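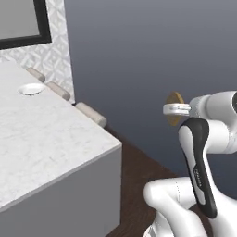

시뮬레이션 주방 과제 시연 수집 기준 변경안에 대한 의견 수렴

게시판: 데이터 수집 및 품질관리 > 조작 과제
답글 9개

Nidia_Carhuamaca
운영 담당

Jivden 과제군 가운데 주방 조리대 환경의 시연 수집 기준을 아래와 같이 변경하고자 하오니, 각 수집조와 검수조에서는 검토 후 의견을 남겨 주시기 바랍니다.

대상 과제는 로봇 팔이 원반형 물체를 파지하여 조리대 위의 흰 접시로 옮기는 작업입니다. 현재까지 등록된 시연은 총 1,009건이며, 전량 원격 조작 방식으로 수집되었습니다.

변경안의 내용은 다음과 같습니다.
가. 시연 한 건의 길이를 15초 이내로 제한합니다.
나. 파지 후 물체가 조리대 바깥 공간을 지나는 시연은 등록 대상에서 제외합니다.
다. 재파지가 한 번이라도 발생한 시연은 별도 폴더에 보관하고 학습에는 사용하지 않습니다.

의견은 8월 중 취합하여 다음 수집 주기부터 반영할 예정입니다.

grirnik_qa
검수조

나항에 대하여 이견이 있습니다. 해당 환경에서는 로봇 받침부가 조리대 모서리 오른편에 놓여 있어, 물체를 든 팔이 조리대와 떨어진 공간에 머무는 구간이 자주 발생합니다. 이를 일괄 제외하면 접근 경로가 한쪽으로 편중될 우려가 있습니다. 지난 주기에 검수한 시연 중 56건이 이 조항에 해당하며, 대부분 접시 위 배치까지 정상적으로 종료되었습니다.

제외 사유는 경로의 위치가 아니라 결과와 충돌 여부를 기준으로 정하는 것이 타당하다고 판단합니다.

Cristian Arango
수집 2조

변경안에 찬성합니다. 조리대 바깥에서 물체를 오래 들고 있는 시연은 조작자가 다음 동작을 결정하지 못하고 대기한 경우가 상당수입니다. 이러한 구간이 학습에 포함되면 정책이 동일한 지점에서 정지하는 경향을 보입니다. 이전 모델 평가 시에도 같은 현상이 보고된 바 있습니다.

다만 가항의 시간 제한은 숙련도가 낮은 조작자에게 다소 엄격합니다. 신규 인원에 한하여 유예 기간을 두는 방안을 요청드립니다.

grirnik_qa
검수조

Arango 님께 답변드립니다. 대기 구간의 문제는 동의합니다. 그러나 그것은 정지 시간의 문제이며 위치의 문제로 볼 수 없습니다. 관절 속도가 기준치 이하로 유지된 구간을 검출하여 잘라내면 시연 전체를 폐기할 필요가 없습니다. 검출 스크립트는 이미 Nygård 저장소에 등록되어 있습니다.

Sheyla Ospina
모델 학습 담당

학습 담당 부서의 입장을 말씀드립니다.

첫째, 정지 구간을 중간에서 잘라내는 방식은 권장하지 않습니다. 행동을 묶음 단위로 예측하는 현행 구조에서는 절단 지점 전후의 자세가 미세하게 어긋나는 것만으로도 출력이 불안정해집니다. 절단보다는 해당 구간의 표본 가중치를 낮추는 편이 안전합니다.

둘째, 다항의 재파지 시연 제외에 반대합니다. 현재 정책의 주된 실패 유형은 파지 위치가 물체 중앙에서 벗어난 뒤 복구하지 못하는 것입니다. 복구 동작이 포함된 시연을 모두 제외하면 정책은 복구를 학습할 기회를 갖지 못합니다. 재파지 시연은 학습에 포함하되 메타데이터에 표시하여 비율을 조절할 수 있도록 하여 주시기 바랍니다.

가항에는 별도 의견이 없습니다.

mosbridge_ops03
수집 1조

현장 의견입니다. 물체를 세운 상태로 들고 오는 경우와 눕힌 상태로 들고 오는 경우를 같은 과제로 등록하고 있는지 확인 부탁드립니다. 세워서 가져오면 접시 위에서 손목을 한 번 더 돌려야 하므로 소요 시간이 길어집니다. 시간 제한을 동일하게 적용할 경우 조작자들이 눕힌 파지만 선택하게 될 것으로 예상됩니다.

아울러 카메라 시점에 따라 세워진 원반은 폭이 매우 좁은 타원으로 보입니다. 그리퍼가 가운데 부분을 가리면 조작자가 물체의 기울기를 판단하기 어렵습니다. 보조 시점의 상시 표시를 건의드립니다.

Nilton Huanca
시뮬레이션 환경 담당

보조 시점은 기술적으로 표시가 가능합니다. 다만 학습 입력에 포함되지 않는 시점을 조작자에게만 제공하면, 정책이 관측할 수 없는 정보에 근거한 행동이 시연에 포함됩니다. 당 부서에서는 이 점을 이유로 지금까지 보조 시점을 제공하지 않았습니다. 제공 여부는 학습 담당 부서의 판단에 따르겠습니다.

환경 변형에 관하여 한 가지 안내드립니다. 조리대 상판, 벽면 타일 무늬, 벽 색상은 수집 회차마다 무작위로 교체되고 있으나 접시의 초기 위치는 변동 폭이 작습니다. 접시가 늘 조리대의 먼 쪽 가장자리 부근에 배치된다는 지적이 있어 다음 판에서 배치 범위를 확대할 예정입니다. 이 경우 이동 거리가 달라지므로, 시간 제한의 확정은 새 판 배포 이후로 미루어 주시기를 요청드립니다.

Cristian Arango
수집 2조

Huanca 님의 의견에 동의하기 어렵습니다. 배포 일정이 이미 두 차례 조정되었고, 그동안 기준 없이 수집을 지속할 수는 없습니다. 우선 현행 환경에 맞추어 제한을 적용하고, 새 판이 배포되면 수치를 다시 정하는 것이 합리적입니다.

재파지에 대한 Ospina 님의 의견은 수용합니다. 다만 고의로 파지를 놓친 뒤 복구하는 시연까지 인정할 것인지 기준이 필요합니다. 2조에는 이를 별도로 연습한 조작자가 있어 등록 가능 여부를 문의하고 있습니다.

Flor Cuadros
검수조

고의적 실패 후 복구 시연은 별도 과제 코드로 수집하는 것을 제안합니다. 자연 발생한 재파지와 혼합될 경우 실패 빈도에 대한 통계가 왜곡됩니다. 검수 단계에서 영상만으로 고의성을 구분하는 것은 불가능하므로, 조작자가 시작 전에 코드를 선택하도록 하여야 합니다.

나항에 관하여는 grirnik_qa 님과 의견을 같이합니다. 제외 조건은 벽, 조리대, 의자류와의 접촉 및 물체 낙하로 한정하는 것이 적절합니다. 조리대 너머에 놓인 원통형 쿠션 부분과의 접촉은 현재 충돌 기록에 남지 않는 것으로 확인되었습니다. Huanca 님께서는 충돌 모델 적용 여부를 점검하여 주시기 바랍니다.

Nidia_Carhuamaca
운영 담당

제출된 의견을 반영하여 변경안을 다음과 같이 수정합니다.

가항: 15초 제한을 현행 환경에 한하여 적용합니다. 신규 조작자는 첫 수집 주기 동안 적용을 유예합니다. 물체를 세워서 파지한 시연에는 당분간 제한을 적용하지 않고, 파지 자세를 메타데이터에 기재합니다.
나항: 경로 위치에 따른 제외 조항을 삭제하고, 충돌 및 낙하 기준으로 대체합니다. 정지 구간은 절단하지 않으며 가중치 조정 대상으로 표시합니다.
다항: 자연 발생한 재파지는 학습에 포함합니다. 고의적 실패 후 복구는 별도 코드로 등록합니다.

보조 시점 제공은 보류합니다. Ospina 님께서 비교 실험이 가능하다고 회신하실 경우 여섯 명 규모의 조작자로 시험 수집을 편성하겠습니다. 앞서 언급된 56건은 수정된 나항에 따라 재검수하여 주시고, 재검수가 완료될 때까지 기존 분류를 변경하지 마시기 바랍니다.

추가 이견은 본 글에 답글로 남겨 주십시오. 충돌 모델 점검 결과는 환경 담당 부서 게시판에 별도로 공지됩니다.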